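Brotach Inlet Survey Station
Shore and Small Boat Inspection Checklist, April

Completed by: Nafula Nyanda
Reviewed by: Struan MacLeish

1. Tide gauge, north pier
Result: Pass
Comment: Housing secure. Staff readable down to the low-water mark. Barnacle growth to be scraped before the next spring tide.

2. Salinity probe
Result: Pass with remark
Comment: Cable clamp loose at the second bracket. Tightened during the inspection.

3. Survey boat Flurnik
Result: Pass
Comment: Life jackets in date, one for each of 7 seats. Flares and radio checked. Bilge pump ran for 10 minutes under load.

4. Anchor line
Result: Fail
Comment: The line measures 200 feet and shows chafing near the shackle. The boat shall not anchor beyond the sandbar until it has been replaced.
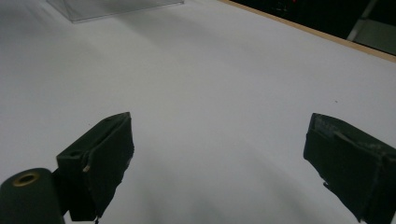

Sohail Lodhi replied that the same line chafed last season and was turned end for end, so it should not be turned again. He asked that the new line be ordered with a longer length of chain, as the bottom past the sandbar is mostly broken coral.

Action: New line and chain requested from Pindevine. Item 4 stays open.

5. Reef marker buoys
Result: Pass with remark
Comment: The outer buoy has drifted around 10 yards toward the channel — reset at slack water.

6. Sample storage
Result: Pass
Comment: Seawater bottles labeled by depth. Spill tray in place. The 3000-meter set is held on the lower shelf and is not to be moved without a signed form.

Open items: 4, 5
Copy to: Isla Guthrie, station office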